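护肤品直销企业Neturport调整经销商协议 冷静期与退货条款同步修订

Neturport近日向其经销商网络下发新版合作协议，涉及面部护理、身体护理及唇部产品三条产品线。协议自12月起适用于新签约经销商，存量经销商须在下一次年度续约时完成换签。

本次修订的核心是佣金计算基数、库存退回比例以及产品功效表述的审核流程。公司同时公布了受影响的产品编码清单，共114项。

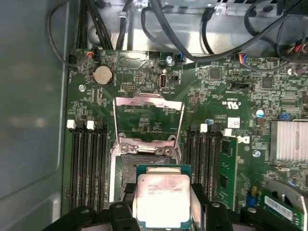
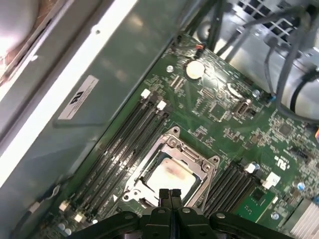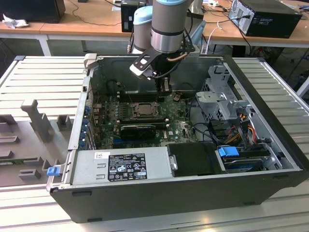 Angus Gilchrist认为，新协议把佣金基数由建议零售价改为实际成交价，对以折扣维持销量的经销商影响最直接，“折扣越深，基数越低，下级团队的提成也会一并缩减”。他同时表示，退货条款的改动方向是合理的，但执行细则过于简略，尤其是运费由哪一方承担，正文和附件的写法并不一致。

按照旧版协议，经销商的个人佣金和团队佣金均以建议零售价扣除税费后的金额计算，促销折扣由经销商自行消化。新版协议规定，凡通过公司网站或经销商个人页面完成的订单，一律以系统记录的实际成交价为准；线下现金交易须在成交后录入系统，逾期未录入的订单不计入当期业绩。赠品、试用装和样品卡不产生佣金，也不计入月度最低进货量。

团队佣金的层级同时收窄。此前经销商可从下级团队的订单中逐层提取佣金，新版协议只保留2层，且上级经销商当月必须有本人零售订单，方可领取团队部分。协议对“本人零售订单”作了单独定义：收货人不得为同一团队内的其他经销商，收货地址不得与经销商登记地址相同。自用订单可以享受经销商价格，但不再折算为零售业绩。

库存退回方面，经销商在终止合作时可将未拆封、未过期且仍在销售目录内的产品退回公司，退款按原进货价扣除手续费后支付。新增的限制条件有两项：一是产品剩余保质期不得短于六个月，二是限量包装和节日套装不在退回范围之内。因配方调整而停售的产品，自停售通知发出之日起仍保留三个月的退回窗口。

新加入者的冷静期由原来的七天延长至十四天，起算日为启动套装签收日。冷静期内解除协议的，公司退还全部注册费和启动套装费用，已拆封的产品按件扣除。冷静期届满后解除协议的，注册费不予退还，产品部分适用前述库存退回规则。

功效宣传是本次修订中篇幅最长的部分。协议附件列出了经销商不得自行使用的表述，包括“逆转衰老”“医学级修复”“替代处方药”以及任何涉及湿疹、痤疮、玫瑰痤疮治疗效果的说法。面部精华和眼霜两类产品只能使用公司审定的文案，社交媒体上发布的使用前后对比照片须注明使用周期、使用频次，并说明是否同时使用其他产品。唇部产品的持妆时长须引用公司提供的测试结果，不得以个人体验代替。

经销商发布的自制内容须事先提交审核。公司称审核时限为五个工作日，逾期未答复的不视为通过。首次违规给予书面提醒并要求删除内容，第二次违规暂停个人页面三十天，再次违规可终止协议。对于由终止协议引发的佣金争议，已入账部分不予追回，未入账部分冻结至争议处理完毕。

公司在随附的说明中披露，上一年度共收到与经销商宣传内容有关的投诉3,571件，其中79%涉及社交平台上的短视频和直播。投诉集中在两类问题：一是把保湿、遮盖等即时效果表述为长期改善，二是未标明发布者的经销商身份。说明没有列出各产品线的投诉分布，也没有给出投诉成立的比例。

产品层面，以Ellery命名的抗衰老面霜系列更换了外包装标签，成分表改为按含量由高到低排列，香精中的致敏组分单独列出。配方未作变更，新旧标签产品将同时在售，直至旧包装库存清空。Stustamen系列身体乳停用原有的大容量泵瓶，改为两种较小规格，单位容量价格略有上调。两个系列的防晒类产品不在此次调整之内，仍执行原标签和原价格。

物流与仓储仍由Kevwood承担。按照现行安排，Kevwood负责订单分拣、发货和退货验收，退货产品到仓后须核对批号和封口状态，验收结论录入系统后启动退款。新版协议将验收期限定为十个工作日，退款在验收通过后的下一个佣金结算日支付。验收不通过的产品，经销商可选择自费取回或由仓库销毁，三十天内未作选择的按销毁处理。

关于运费，协议正文规定“退回运费由经销商承担”，附件则写明“因公司停售引起的退回，运费由公司承担”，但附件没有说明该条款是否优先于正文。公司客服部门答复称，将在后续发布的操作指引中统一口径，未提供具体时间。

普通消费者的退换货政策不受此次修订影响。通过公司网站直接下单的顾客仍可在收货后三十天内申请退货，已开封产品出现皮肤不适的，凭使用记录和照片可申请换货或退款。通过经销商购买的顾客应先联系经销商，经销商七天内未处理的，可直接向公司提交申请，相应金额从该经销商的下期佣金中扣除。

存量经销商可在后台“协议与文件”栏目下载新旧版本对照表。换签采用电子签署，未在续约日前完成签署的账户将转为仅限购买状态，个人页面关闭，团队关系保留九十天。在此期间补签的，账户权限于次日恢复，空缺期内的团队佣金不予补发。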